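How to arrange a small fruit plate for the table
By Bríd Noonan, Seradton

I learned this way of serving fruit in August, when we had guests almost every evening. It needs one round plate, a few pieces of whole fruit and up to 16 minutes, the washing included.

Step 1. Prepare the fruit and the plate
Wash every fruit under cold water and dry it with a clean cloth. Leave the stems on. Put the plate in the middle of the table and start with the fruit that has the most unusual shape. I like to begin with a yellow star fruit on a blue-green plate, as the two colors are strong together.

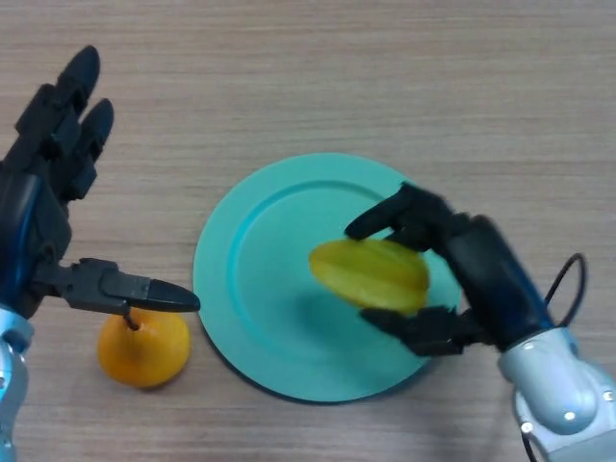 Step 2. Add the round fruit
Place the next fruit close to the first one, but they should not press on each other. A soft fruit gets brown marks very easily. My plate holds 510 grams of fruit well, and with more it becomes difficult to carry.

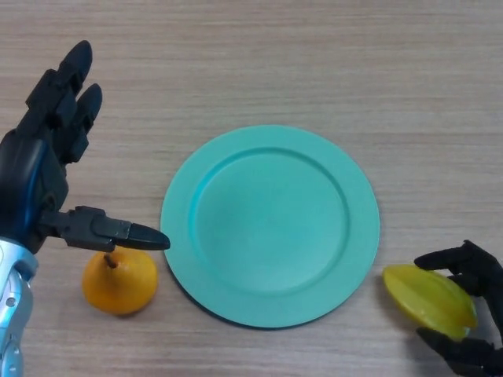
Color is the part where I make most mistakes, so I try every fruit next to the plate before I decide. On a pale wood table it is easy to compare. The small orange-colored fruit lying to the left of the plate makes a good contrast with the blue-green, and its short stem gives a little dark point. Turn such a fruit so that the stem is up.

Step 3. Keep it fresh
Cut nothing until the guests sit down. Star fruit is sliced across, so each piece has the star form.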